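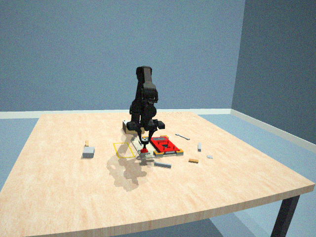

Most complaints about a refinished tabletop are complaints about the edge. The face gets three careful coats and the edge gets whatever is left on the cloth. The two surfaces don't match to begin with: on the pale top in the picture the front edge is a slightly darker brown than the peach-tan face, and the face has a fine streaky grain that shows every sanding scratch made across it. Thread on refinishing light tops, from 14 jobs. 1/

2/ Find out what you have before you sand. Look at the underside and at a corner. If the grain lines on the face carry on over the edge and down, you probably have solid timber. If they stop dead at a seam, treat the face as veneer until proven otherwise.

3/ Veneer can be sanded, gently, by hand, once. A random orbital with 80 grit will go through it before you have finished adjusting your mask. Start at 180. If 180 isn't shifting the old finish, use a stripper.

4/ Solid timber is more forgiving. 120, 150, 180, stop. Going finer than 180 under an oil closes the surface up and the oil sits on top and stays tacky. I used to go to 240 and spent a lot of December wiping off oil that had not gone in.

5/ Sand with the grain. On dark timber you can cheat. On a pale top a cross-grain scratch is invisible when dry, then turns brown with the first coat. Wipe the whole surface with methylated spirits and look along it with a torch held low. Mark what you find in pencil.

6/ Edges. End grain drinks more finish and dries darker. Sand it two grades finer than the face: if the face stops at 180, take the end grain to 240 then 320. This evens out the colour. It won't make it identical.

7/ Long-grain edges get the same grit as the face. Wrap the paper around a cork block and keep it flat. A bare hand will roll the corner over, and a rolled corner is the first place the finish wears through.

8/ Finish used on the last six jobs: Drurkusel matt oil, the version with no tint. Tinted white versions keep the timber paler but they collect in open grain and look chalky from the side. Acceptable on a shelf. I would not put one on a desk.

9/ Test on the underside. A pale top will go warmer under any clear oil, usually by more than the client expects. Wet a patch with water and you get a fair preview of the colour. Send a photo of the wet patch and get a yes in writing.

10/ Coat one: thin, with a white pad, wait as long as the tin says, wipe off everything that moves. Coat two: next day, thinner. Coat three goes on the edges only. The edges need it and the face doesn't.

11/ Cure time is 14 days before hot cups or anything with rubber feet. It feels dry on day two. It isn't cured on day two. Rubber feet leave a grey ring that has to be cut back and recoated.

12/ Dark legs with a light top: mask the legs before sanding, including the insides. Pale dust in a matt black finish is very hard to get out. If the legs unbolt, take them off. Splayed legs are often left and right handed, so number them with tape first.

13/ Costs from the last job, a big desk top for an office in Doucet. Abrasives, pads, oil, stripper and masking came to $447, bought at Grivo. That includes a full tin of oil with more than half left over. Labour not included.

14/ Clamps: the Vatico ones with the soft jaws are fine. The ones with hard plastic jaws dent softer timbers. Put a scrap of cork under either. A dent in a pale top can sometimes be raised with a damp cloth and an iron — 30 seconds, lift, look, repeat — but only before the oil goes on.

15/ Oily cloths: lay them out flat outdoors, one layer thick, until stiff, or put them in a metal tin of water with a lid. Never in a heap, never in the bin. This is a real fire risk and applies to every drying oil, including the ones sold as natural.

16/ Replying to a few at once. Yes, polyurethane is tougher. It also can't be patched, so one bad scratch means redoing the whole face. For a dining table with small children I would still consider it. For a desk, oil.

17/ Wax over oil: skip it on a work surface. It marks with water and has to come off completely before any recoat.

18/ Correction to 6: the finer grits are for end grain on solid timber only. If the edge is a glued strip, keep to 180 and go lightly near the seam.

Posted 09/05/2020

Home Explore Notifications Messages Bookmarks Profile

Contact | Terms | © 2020 | Back to top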